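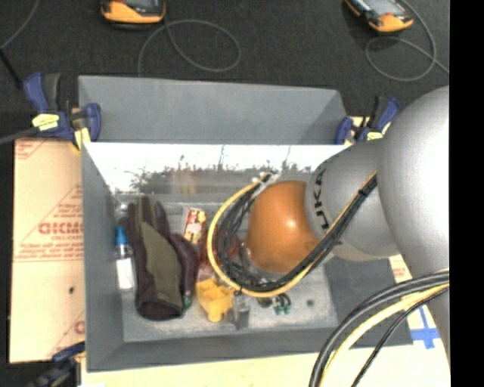
The Bekcombe bin cell, with the cables tied along the outside of the arm and clamps on the corners of the bin.

Mikar Publishes Upkeep Notes From Bekcombe Bin Cell, Questions Claims of "Hands-Off" Operation

BEKCOMBE, April 15, 2026 – Mikar today released the upkeep notes for its bin cell at Bekcombe, covering 1437 hours of running time. The company says the notes give little support to the idea that a cell of this kind can be installed, switched on and left alone.

The cell has one robot arm working over one gray bin. It handles small mixed items, from gloves and bottles to printed packages and molded plastic pieces. On paper it is a simple installation. The notes run to a good deal more than the quick-start sheet Mikar was using when the cell first went in, and most of the extra pages are about cables and clamps.

"We were told to expect software trouble," the company said in a statement. "We had a little. What we mostly had was a cable that wanted to be somewhere else."

Cables and ties

The cable bundle runs down the outside of the arm and loops out past the last joint. Set the loop too tight and it pulls at the ties when the wrist turns. Set it too wide and it hangs over the items in the bin. Mikar tried several settings and is not convinced it has found the best one. The present loop is a compromise, and it still passes over part of the bin floor.

Ties are now checked at the start of each shift and replaced every 420 hours, whether or not they look worn. The interval was picked from the notes and has not been tested against a longer one. Mikar would be glad to hear from any shop that has done that test properly.

The check itself is plain. With the arm stopped and locked out, the technician runs a gloved hand along the bundle, looks for shiny or flattened spots, and makes sure every tie is still where the marker line says it should be. After a tie is changed, the arm is taken through its full reach at low speed before any work is done. Skipping the slow run accounted for two of the stoppages in the notes.

Clamps and bin position

The bin is held with ordinary hand clamps. Mikar has been offered purpose-made fixtures more than once and has so far declined. Hand clamps can be moved in seconds and cost little. They also creep, and the notes record the bin shifting by as much as 5 millimeters over a week in March, enough to send the arm down in the wrong place along the rear wall.

Blue tape on the board in front of the bin now serves as a position mark. The technician measures from the mark to the front wall before the first run of the day. If the bin has moved, it is put back and clamped again, and the reading goes in the log. Changing the numbers in the program to match a bin that has drifted is no longer allowed at Bekcombe. It was common practice for some months, and by the end of that time the saved positions could not be trusted.

The daily check takes 25 minutes when all is well. That time was not in the original plan for the cell, and Mikar suspects it is missing from a lot of other plans too.

Results with Prastotard

For part of the period the cell also ran Prastotard, a monitoring package from Postma that is meant to warn of wear before a part fails. Mikar paid for the license and received no discount or other support for taking part in any study.

The results were mixed. Prastotard flagged a slow rise in effort at one joint, and the technician found a cable rubbing there. It raised the same kind of warning on other days when nothing could be found. It gave no warning ahead of a broken tie, which was spotted by eye during a morning check.

Mikar does not claim this is a fair trial of the product. One cell, one bin and one maintenance team make a small sample, and some of the false warnings may trace back to the bin being out of position. The company has kept the package running and has not cut any hand checks on the strength of it. It will look at the question again when the license comes up for renewal.

What the notes leave out

The published notes make no claim about pick rates or savings. Mikar has figures for both but does not think they would mean much to another site with different items and a different bin. Readers looking for a payback calculation will not find one.

The notes also do not cover repairs to the arm itself. Work inside the joints is sent out, and Mikar advises other small sites to do the same unless they have trained staff. The bin floor has picked up scuffs in use, and the company has not decided whether they matter to the picking. That item is marked as open.

Availability

The upkeep notes, the daily check sheet and a blank log are available free of charge on request from the Mikar office in Bekcombe. The check sheet may be copied and changed. Mikar asks that sites using it send back their own intervals for tie changes and bin checks, including the ones that turned out badly.

About Mikar

Mikar builds and runs small handling cells at its Bekcombe site and does contract upkeep for other shops in the area. It has no sales or reseller agreement with Postma.

Media contact: Mikar press desk, Bekcombe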